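Progress report on the linen and household textile collection, Grustow village museum
Period covered: spring until the end of October
Prepared by Valentin Nedelcu for the Rusteo Fund

1. Where we stand

In the last report I wrote that the catalog of household textiles would be finished before summer. This was too optimistic and I want to say so at the start. By the end of October we have entered 2682 objects in the catalog. The remaining part is mostly small pieces, such as napkins, collars and fragments of trim, and it will need the winter months.

The delay has two causes. The first one is the roof of the old storage room, which let in water in April. We had to move all the boxes to the school building and this took the larger part of a month. The second one is that many families brought us new donations after the open day in May. We were glad to accept them, but each donation must be registered before it can be stored, and the registration always goes before the catalog.

No object was lost during the move. In 11 boxes the lower paper was damp. The textiles from these boxes were spread out in the former music room and watched for mold until they could be packed again. Two tablecloths have a brown line along the hem which was not noted before, and I have added this to their condition sheets.

2. Storage

The new shelves were delivered in June and they are now in use. The wood of the old shelves was not suitable, as it gave acid to the cloth over the years. The new ones are metal with a baked coating. They cost less than was planned, and with your permission by letter we used the difference for acid-free paper.

The way of folding was also changed. Until this year most of the bed linen was folded in the same lines as when it came from the families, and in the older pieces these lines had become weak. Some sheets were already open along the fold. We now fold each piece in a new place, with a soft roll of paper inside every fold, and we write the month on the box so that it can be folded differently again after a year. Large pieces with embroidery are rolled on tubes.

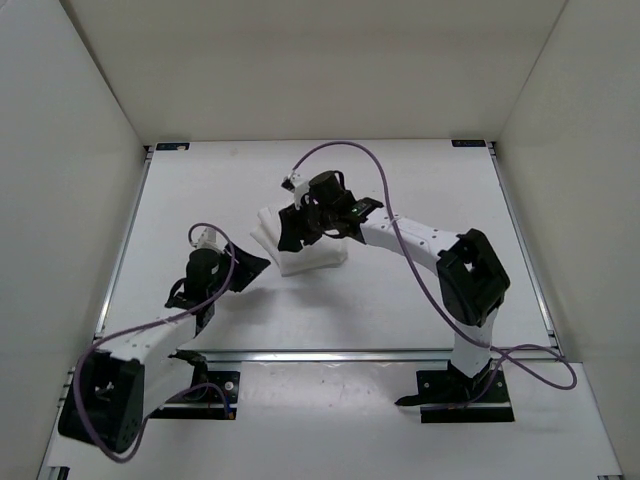 We have bought 80 tubes, and nearly 60 are occupied. The longest wedding towels do not fit on the standard length, so for these the supplier in Org will cut special ones. I have received the price and it is within the budget line for materials.

The climate in the storage room is steady since July. We read the humidity in the morning and at 5 in the afternoon. It went too high only on some days in September, when the heating of the school was being repaired and the door to the corridor was left open for the workers.

3. Interviews

This is the part of the project that went better than we expected. We asked the donors to tell us who made the pieces, how they were washed and bleached, and on which occasions they were taken from the chest. Many of them could also name the letters in the monograms, and in this way several objects which had no history are now connected with a house and a family.

A good example is the group of towels with the name Anda in red cross-stitch. We had believed that this was the name of the owner. From the interviews we learned that Anda was a seamstress who marked linen for half of the village and put her own name on her practice pieces. The catalog entries were corrected in August.

The recordings are stored in two places. The transcription is behind the plan, and 3 of the longer recordings are in dialect and must be heard by somebody who grew up here. I have found a retired teacher who is willing to do it for a small fee.

4. Money

The spending follows the approved budget except for transport, which is higher because of the move in April. I ask to cover this from the line for printing, which will not be used fully this year. The table with all invoices is sent separately.

5. Next steps

Until the end of winter we will finish the small pieces, complete the transcriptions and prepare the text for the exhibition. The exhibition itself stays planned for spring, in the two front rooms. I would be grateful for an answer about the transport costs before we order the display cases, as the order depends on the remaining sum.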